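1/23/25

Woke up before the alarm again and lay there listening to the rain coming off the bad bit of gutter. It's the drip that gets me, a fat one every few seconds onto the lid of the recycling bin. I keep meaning to move the bin. I did not move the bin.

Anyway, today was bus day! I've been putting off the trip to Astollow for ages, because the 14 now only goes as far as Usbridge and you have to change there and stand in that horrible shelter with the bench that slopes forwards. But I wanted wool for the blanket and the shop in Usbridge has stopped doing the decent stuff, so off I went with a flask and two cheese rolls (one for there, one for back, and I'd eaten both before we got past the garden centre).

The blanket, for the record, is now 30 rows further on than it was at Christmas, which sounds good until you know that I unpicked most of a week's work on Sunday evening. I'd dropped a stitch right down near the start of the green stripe and carried on over it in front of the telly, happy as anything. I had a cup of tea and a bit of a sulk and then I pulled it all back. It looks better now, the tension was all over the place before.

The wool shop was lovely and warm and I stayed far too long. They'd run out of the mustard in the batch I needed, so I stood by the window holding my scrap up against every yellow they had. One was too green and one was nearly orange, and the closest was a Dewan one in a slightly thicker yarn, which I know I shouldn't mix in but I bought it anyway. I'll put it in the border where it won't pull. I also came away with a ball of speckly grey that I have no plan for whatsoever. It was reduced! I'm not made of stone.

Came home on the late one with wet feet and had beans on toast standing up. Then I spent the evening on the wool cupboard, which has been a disgrace since the summer. Everything came out onto the bedroom floor, odds and ends, half a sock, a needle I'd been blaming the hoover for. I've decided the small leftovers need a system, with all the little balls kept by colour somewhere I can see them, and the labels with them so I stop guessing at washing instructions.

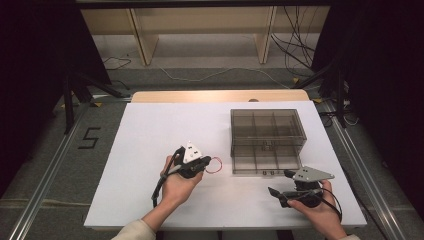

Do I wind all the leftovers into balls before they go away?
Only the ones bigger than an egg, and anything smaller goes straight in the stuffing bag for cushions.

There, it's written down now, so I have to stick to it. I started with the blues as I've got the most of those, and got through a good pile before my wrists complained. The winder I got from Cosutent squeaks like mad on the fast bits so I did most of it by hand over the back of the chair, with the radio on low. Some play about a lighthouse. I missed the beginning and never did work out who had written the letters.

I did a bit of sums at bedtime as well. The pattern has 292 rows in all if I do the wide border, and I'd told myself it would be finished by May, in time to go on the spare bed. I think that's still possible if I do a couple of rows each night and don't get distracted by speckly grey. I could always do the narrow border. But I've got the Dewan yellow now and I want to use it, so wide it is.

Other things. The kitchen tap has started dripping too, so I've got it in stereo. I need stamps. The hyacinths on the windowsill are coming up all leaves and leaning over towards the glass, so I turned the pot round, and I bet they'll be leaning back the other way by the weekend. I had a little look in the bread bin and there's enough for breakfast but not for lunch, so it'll have to be the shop first thing, rain or no rain.

Bed now, hot water bottle's in. Must move the bin tomorrow.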